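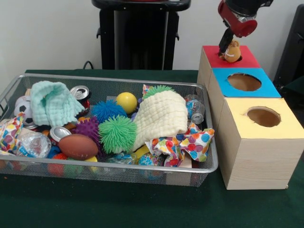 *Plush toy, red box, the fingers in question.*

The Larno fingers cost 600 a pair and the Lurnier fingers cost 741, and for that difference Florencio Alcaraz wanted to see a difference.

"They're both black," he said.

"They're both fingers," said Jucélia Quintana, who had been in the lab at Plustent since six and had stopped being polite at nine. "One set grips harder. The other set knows when to stop."

"Which is which?"

"The brochures disagree."

So they had a contest. Each pair would get 16 tries at taking something soft out of the basket and carrying it to the stack of boxes. Osvaldo Prado was to keep score, a job he accepted in the manner of a man being handed someone else's baby. He ruled a line down the page, wrote LARNO on one side and LURNIER on the other, and then spelled Lurnier wrong and had to start a fresh page.

The Larno fingers went first. They took hold of a cloth and then, by sheer enthusiasm, of the cloth underneath it.

"Does that count as two?" asked Osvaldo.

"It counts as none," said Jucélia.

"Harsh," said Florencio, who had already filled in most of the order form for the cheaper pair and was holding it behind his back.

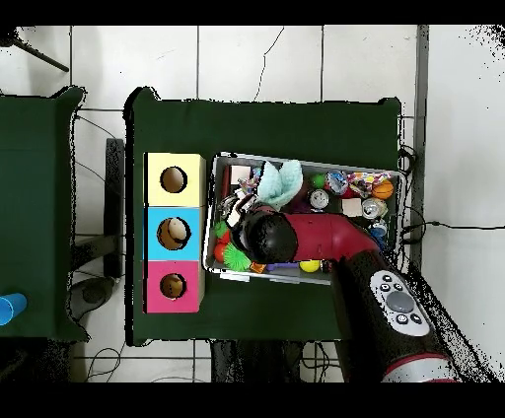

*The view from overhead, arm over the bin.*

From overhead it all looked calm, as a car park does from an aeroplane. Osvaldo preferred to score from the screen. On the screen there was no Florencio.

By lunch the page stood at eleven to eleven, with a note in the margin about a sock that Jucélia refused to discuss.
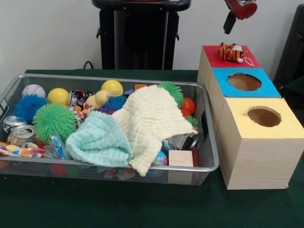
Florencio had never in his life let a tie stand. He had once sent back a coin. He proposed a deciding round, one object, his choice, and walked up and down beside the basket like a man buying a melon – then went and stood by the boxes instead. The tiger was lying on the red lid with the gripper hanging straight over it, and he pointed at its stripes. "That one. Lift it by the middle. Whoever squashes it loses."

"Whose fingers are on now?" asked Osvaldo, pencil ready.

Jucélia looked up at the arm. She looked at the two packets on the bench, both open, both empty of labels.

"Put down a question mark," she said, "and pass me the brochures."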